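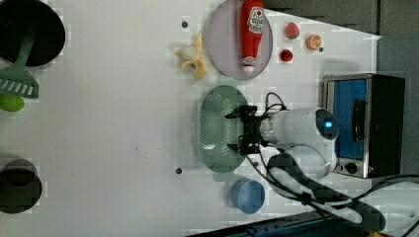 The arm over its practice table at the Odano workshop, with the gripper above the colander. Photo: Trinidad Galang

Shared workshop teaches home-built arm to tidy a toy kitchen

A robot arm put together by members of the Odano shared workshop has begun practice runs on a table set out with toy food and kitchen items, after a build that ran through the spring.

The project, called Zemine, was started by Trinidad Galang, a member who repairs lift controls for a living. She wanted an arm that could be kept on a bench, mended with ordinary tools and used by other members in the evenings.

The arm carries a black two-fingered gripper and works over a white tabletop. Among the things laid out for it are a colander, a lavender plate, a toy ketchup bottle, a peeled toy banana and two toy strawberries. A small toaster oven stands at one side.

Members guide the arm through a job by hand control and save each run. The saved runs are then used to train the software that will move the arm by itself. The group has 868 runs on disk and wants 2000 before it tries a full clear-up of the table.

"The strawberries are harder than the bottle," Galang said. "They roll if you come in too low. We lost most of one evening to that and ended up changing the approach height."

The build has cost 945 pounds so far, paid from members' subscriptions and a small grant from Kamau, the tool hire shop on the same estate. Most of the money went on motors. The toy food came from members' homes.

Cabling has been the main fault. In April a connector near the gripper worked loose several times and the arm stopped halfway through a run. The leads were replaced with longer ones, and Galang said the stoppages had been rare afterwards. A tidier route for the cables is on the list of jobs, along with a new cover for the power supply.

The first job being taught is putting fruit on the plate. Moving items into the colander comes next. Opening the toaster oven door has been put off until the gripper has been fitted with softer pads.

A second arm is planned for the Dalisay unit next door, where the workshop keeps its saws and drills. Parts for it have been ordered and should arrive in June.

Practice runs take place from 7pm on club evenings. Members who want to try the controls should put their names on the sheet by the door. Under-16s need an adult with them.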